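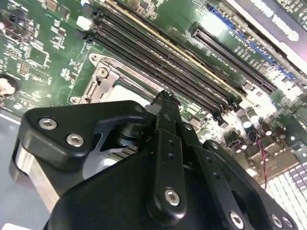
Green board, silver socket, black memory slots: Tuesday's bench at Laltwood.

Well, I said in the last newsletter that I'd write up the old-computer evenings if enough of you asked, and eleven people stopped me in the hall, so fine, you win! I'm no expert. I came to this because my brother-in-law left me a closet full of dead desktops when he moved to Talavera, and I couldn't bring myself to send them all to the scrap place without at least looking inside. That was two winters ago. I still have most of the closet.

What we do on bench nights is pretty simple. Somebody brings in a machine, we get the cover off, and we work out what's in there and whether it can be put back to use. Edgardo Buenaventura keeps the log, and as of April we're at 218 machines (he would like me to say that the two laptops Remedios dropped off in a pillowcase are on a separate sheet). Plenty of those went home running. Plenty got stripped for parts, and the parts drawers are a whole other newsletter item, which I'm leaving to Jocelyn Maglaya because she's the one who put all the labels on.

My job lately has been the boards. I love a motherboard. You get the case open and there it all is, laid out like a little town seen from a plane, and after a while you start to know your way around. I always look for the processor first, then the memory, then I go poking along the edges for anything swollen, burned or cracked.
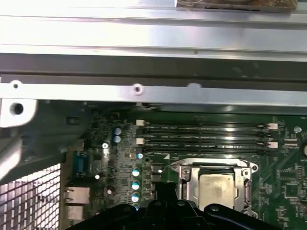

Memory is what I get asked about more than anything else, mostly by people who've heard it's the cheap way to make an old computer feel quicker. Often it is, if the board has room and you buy the right kind. I get very happy when I open one up and find a board like this, with four black slots side by side and all of them looking empty, because then I get to start fresh and don't have to guess what the last owner was thinking. Check the manual before you fill anything, though. Boards can be fussy about which slots go first, and I have lost a whole evening to having two good sticks in the wrong pair. Push straight down, a bit at each end, until the latches come up. It takes more of a shove than you'd like the first time. I made a noise.

Jennylyn Manalo ran the sorting table last month and found us a shoebox of memory sticks at the bottom of the Fokier donation, all mixed up, different sizes and speeds, a few in anti-static bags and the rest just rattling around. Please, please don't do that to them! If you're bringing sticks in, one bag each, and write on the bag what machine they came out of if you remember. Same goes for screws. I had a case last week that came with a sandwich bag of screws and not one of them fit.

A few things I've picked up, for anyone who wants to try this at the kitchen table. Unplug it at the wall and then hold the power button in for a few seconds. Touch the bare metal of the case before you touch the board, and keep the cat out of the room. Take a picture of every cable before you pull it, even the ones you're sure about. And don't use the household vacuum on the dust; take the thing out on the porch with a can of air or a soft brush, and hold the fan blades still with a finger while you do it.

We've spent $1,506 so far this year, most of it on power supplies and thermal paste, and the tin by the door covers a good part of that. Thank you to everybody who's been feeding it. Bienvenido Ocampo is making a trip to Ukura for more anti-static mats and can pick things up for you if you get him a list.

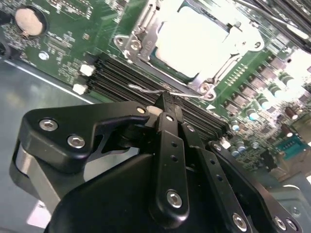 Do I have to put new thermal paste on if I only lifted the cooler for a minute?
Clean off the old stuff and put on fresh. Once the cooler comes away the paste doesn't spread back properly, and air gets trapped in it. A lint-free cloth and a little rubbing alcohol will take it off, then a dab the size of a pea in the middle is plenty for most desktop processors.

Bench night is Tuesday again, from 6:30 until people get hungry. Bring your own screwdriver if you have one you like, and if anybody has a power cord long enough to reach the back table, I'd love to borrow it.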